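Minutes – pusher cell, maintenance meeting
Dec 20, 2020
Present: Houda Shehata, Rongrong Gu, Lilibeth Tan (minutes)
Excused: Precious Agbayani

1. Tool shaft. Rongrong has replaced the mounting screws in the collar. She asks that everybody checks them after 100 runs, not only when there is a noise.
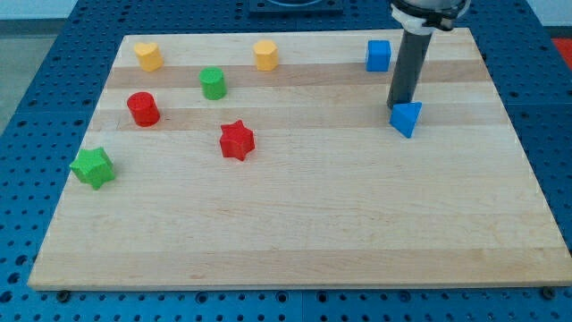
Black shaft at the blue prism, board on the perforated table.

2. Board. Houda finds the scratches still acceptable. The board stays until October.

3. Height offset. It was 2 mm too low after the last restart – Lilibeth will write the correct value in the log.

Next check: run 108, Rongrong.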